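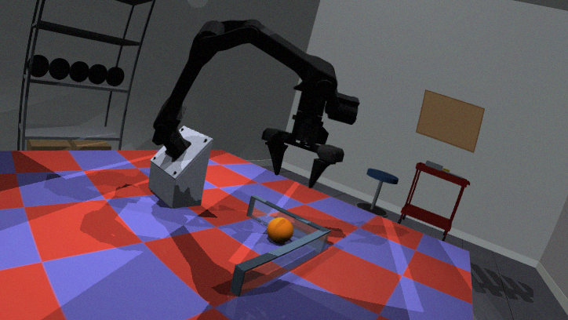 Intro to Automation, Unit 4
Notes from the open day visit (read before lab)

OK, so most of you made it to the Steken open day, a few of you had the flu, and at least two of you spent the whole afternoon at the snack table. These notes are for all three groups. I typed them up from the scribbles in my notebook, so forgive the jumpy order.

Who we visited

Steken is a small shop that builds pick-and-place cells for other companies, mostly food packing and small parts. They run the open day every July, and I've been dragging classes there for a while now. They had three stops set up for us: the simulator desk, the floor cell they call Prilinari, and the Grímsdóttir room, where they keep the old machines (my favorite, but I'll try to control myself).

Stop one: the simulator desk

I want to spend most of our time on this one, and it's also what you'll be doing in lab. The demo was a virtual room with an arm on a checkered table and one orange ball sitting inside a low clear enclosure. The job was to get the ball out without touching the glass. It sounds like a carnival game, and I loved it.

Some of you asked me on the bus why they bother with a fake room when they have real arms thirty steps away. Well, the first week of any new job at Steken happens in the simulator. They told us the ball task went through 2,000 simulated tries before anybody let it near real hardware. Try that with a real arm and a real glass box and you'd be sweeping for a month!

A few things from that demo I want you to hang on to:

The arm has to come in from above. The panels stand up around the ball, so a low sideways approach is asking for trouble. If you remember the word "approach vector" from Unit 2, this is it, in the flesh (or in the pixels).

The fingers are open before the arm goes down. It's a two-finger parallel gripper, meaning the fingers slide toward each other and stay lined up, where a hand would curl. You need enough gap for the ball, plus a little for error, but every bit of extra gap puts a fingertip closer to the glass. We'll fight about how much is enough in lab.

Clear stuff is hard. You and I look at the enclosure and see thin panels with a dark tinted edge and red and blue squares showing through. A depth camera may look at the same panel and report nothing there at all. In a simulator you can cheat and just tell the program where the glass is. On the floor you can't, and the Steken folks were pretty frank about how much of their time goes into that gap.

Shadows count too. The arm throws a big dark patch over the checkered squares, and a red square in shadow isn't the same red as the one in the light. If your program finds things by color, test it with the shadow in different places. Please. I grade these.

Stop two: Prilinari

This was the real cell, the one behind the yellow fence. It was sorting bottle caps into trays and running at 80 percent of full speed, which they do whenever there are visitors. Somebody asked what the 125 painted on the fence meant, and it's just the cell number, so you can cross that out of your notes. What I'd like you to remember is the pause before each grab. The arm stops over the cap for a blink, lets the wobble die down, then drops. I timed a few cycles on my watch and the pause was the same every time.

Stop three: the Grímsdóttir room

I'll keep it short. Old controllers, a teach pendant the size of a lunch tray, and a binder of handwritten programs you were allowed to flip through. Whoever flipped through it with powdered sugar on their fingers, I know, and so do they.

For lab

We're using Nullano, the free simulator they showed us how to install. Get it running before class, as the download is slow on the campus network. Then:

Load the starter room and put one ball inside a clear, open-topped box.
Write down your approach height and your finger gap before you run anything.
Do 6 runs with the ball in a different spot each time.
For every miss, write one sentence on what the gripper touched first.

Work in pairs if you like, but hand in your own sentences. I can tell when they've been copied, and I get grumpy.

If you missed the trip, borrow somebody's notes on Prilinari, then come find me at office hours and I'll draw the cell layout for you on the board. Bring your own marker, mine are all dead.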